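**Unit 5 – Comparing hand-held grippers on thin-walled objects**

Module leader: Serena Bassi. Laboratory supervision: Tanner Chan.

Students should read this handout before the practical session. It assumes familiarity with the earlier notes on contact friction and finger geometry.

## 5.1 Purpose

The session compares two sets of finger pads, referred to as Sovero and Zurine, on objects that bend when squeezed. A rigid block tells us little about a pad, as almost any pad will hold it. A phone case flexes at the open side, and a grip placed too high or too low will let it turn between the fingers.

## 5.2 Procedure

1. Fit the first set of pads and check that both close evenly.
2. Take up the case by its long edges, near the middle, and hold it upright.
3. Tilt the gripper slowly to one side, then return it.
4. Record any slip, turn or visible bending on the Flillside sheet.
5. Repeat with the second set. Each pair of students completes 27 trials in all.

Clear or frosted cases should be tried as well as dark ones. The wrist camera may find the outline of a pale case hard to separate from a white table, and this should be noted separately from any fault of the grip. 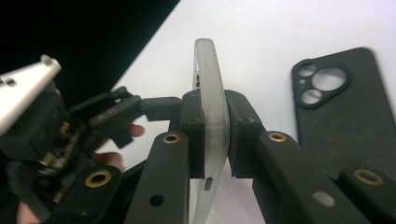

*Figure 5.1. Frosted case held edge-on between the two finger pads; black case on the work surface to the right.*

## 5.3 Written work

Reports must state which pads were used, where the case was gripped and how slip was judged. Results may be set out as a table. Comparisons based on a single trial will not be accepted – repeat readings are required. Questions on the recording sheet should be addressed to Noémie Lebrun before the end of October.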